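Robotics Club: simulation team update
28/10/2023

The simulation team has moved into the second part of its fall project, which is picking up a case by its handle and setting it down somewhere else. All of the work is being done on screen for now. The arm in the lab is booked by the senior design class until winter break, and the club gets it back after that.

The team has 12 members this year, five of them new. Zoila Echeverri is leading it again. She wrote most of the scene files over the summer, and the new members have been learning to change them: moving the case, turning it, and swapping the surfaces around it so the program does not get used to one layout.
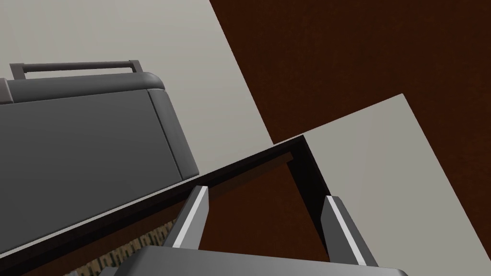
The view from just behind the gripper in one of the practice scenes, with the case at left.

Each practice run is saved with the gripper view and the joint positions. The club had 326 saved runs at the last count and wants 500 before training starts. Runs where the gripper misses the handle are kept too, but please put them in the separate folder and write a short note on what went wrong. A few were mixed in with the good ones last week and had to be sorted by hand.

The steep approach angles are still giving people trouble. Zoila suggests opening the fingers early and slowing down before the last part of the move - most of the bad runs come from closing too soon.

The team plans to enter the simulation division of the Trikport student contest in April. Entry rules are posted on the club page. Members who want to be on the contest roster should tell Zoila and finish the safety form, even if they only plan to work in simulation.

New members can still join. No programming experience is needed for the practice runs.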